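The teacher in the machine

By Bastian Ostermann
2019-09-24

My brother-in-law once tried to teach me to reverse a trailer by sitting beside me and saying "no, the other way" for an hour. I thought of him a good deal last week at Omurgate, where I was shown how a robot arm is supposed to learn to open a cupboard.

The pitch is easy to like. Programming a robot is slow and dear, so you don't program it. You take hold of the arm and move it through the job, or you sit at a desk with a controller and drive it from there, and the machine keeps a record. Do this enough times and the software, which at Omurgate is called Flusteo, is meant to pick up the knack. Anyone can teach it, I was told. A joiner could, or a care worker.

I had a go. Much of the practice is now done in simulation, where doors cost nothing and can't be broken. I had 52 attempts at one door and I'd call two of them good. The others involved a lot of hovering. My hand knows how to open a cupboard at home without asking me, but through a controller it knew nothing at all. I was told that my fumbling was useful too, because the software needs to see people recover from mistakes. Perhaps so. It did occur to me that this makes it very hard to give a bad lesson, and I'm wary of any school that can't tell good teaching from bad.

Then there is the question of what has been learned. The set I was adding to held 2157 demonstrations, all of doors. Ask what happens with a stiff hinge, or a handle on the other side, and the answer is that more demonstrations will be needed. A child of four opens one cupboard and by teatime has had the biscuits out of all the others. We don't sit the child down and move its arm.

I don't say the thing is useless. Guiding an arm by hand through a fixed job, the same part into the same slot all day, seems perfectly sensible to me, and factories have done it for years. My doubt begins when the same trick is sold as a way into ordinary homes – places where the chair has been moved and somebody has hung a coat on the door.

What nagged at me most was how little of the teacher's knowledge gets across. The arm's path is kept, and so is the moment the fingers close. The reason I slowed down isn't.
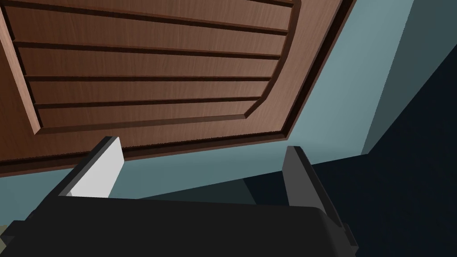 Elif Naz Keskin thinks I am asking too much of it. Her view, put to me by letter after I had sent her a draft, is that nobody's apprentice gets the reasons either, at least in the first year; they copy, they get it wrong, and the reasons come later if they come at all. She would sooner have a machine that copies a careful person than one built on some engineer's guess at what careful means.

It's a fair point and I have no full answer to it. But an apprentice can stop and ask, and mine never did. It took all 52 of my lessons, the dreadful ones included, without a single question. Until it has some way of telling me it hasn't understood, I shall go on opening my own cupboards.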